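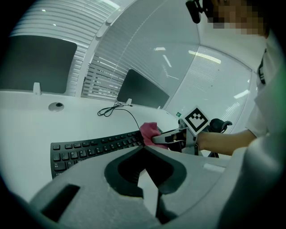
Desk and workstation checklist, with my comments
By Benedita Lobo, March

Hello all. I went round the Carvalho floor on Thursday with the usual sheet and, as ever, I've written rather more in the comments than the boxes were meant to hold. Please read your own bit at least, and come and find me if anything seems unfair!

1. Keyboards wiped and free of crumbs
OK on most desks. A dry cloth over the keys is fine for dust, and the pink cloths are the ones for desks and keyboards, so please leave them out of the kitchen (I found one by the kettle, and it had clearly led a hard life). If you're using spray, put it on the cloth first and never straight onto the keys.

2. Cables tidy and off the floor
Needs work. The thin black keyboard cables are longer than anyone needs, and they end up in loops behind the keyboard, where they catch on cups and sleeves. Gather the spare length with a soft tie and leave enough slack to move the keyboard about. Shota Sugawara has a bag of ties in his drawer and is happy to hand them out.

3. Grommet holes
OK. The round holes in the white desks are for cables and nothing else. I fished a teaspoon and two pen lids out of the tray under desk 11.

4. Privacy panels firm in their clips
OK, with one to watch. Give the dark grey panels a gentle push at the top corner, and if there's any rocking, check the small white clips on the desk top. They only want to be finger tight – the person before me used pliers and we had a cracked one to replace. The panel on desk 435 has a bit of play in it. I've nipped it up and will look again next month.

5. Desk edges and surfaces
OK. No chips or sharp bits on the curved edges. A few sticky rings from mugs, which came off with warm water and a little patience.

6. Blinds
Partly done. Slats are dusty on the window side, worst at the bottom where the heating lifts everything up. Close them fully, wipe downwards, then turn them the other way and do it again. Cords must go back on their hooks afterwards, please.

7. Exit signs and glass partition
OK. Green sign lit and easy to see. I do ask that coats aren't hung anywhere near it, however handy the spot looks in wet weather. Finger marks on the glass have been reported to Drerker under job 1331, along with the squeaky door.

8. Ceiling lights
OK. All strips working. Two people mentioned glare on their screens in the afternoon, so try tilting the screen or turning the blinds a touch before asking for a desk move.

9. Chairs
Not finished. I ran out of time after lunch and only did the window row. Backs and arms were sound on those. The rest will be done on my next round, and if yours sinks when you sit in it, don't wait for me, just swap it for a spare and put a note on the seat.

10. Lanyards
A small plea. If you're leaning right over a desk to clean, tuck yours in or take it off for a minute. Mine went in the bucket.

Still to do: chairs, blinds on the far side, desk 435 again. New cloths are on order from Erero, job 1665.

3 comments · 11 shares

Prurasach Facilities Notes · Contact the front desk · Back to top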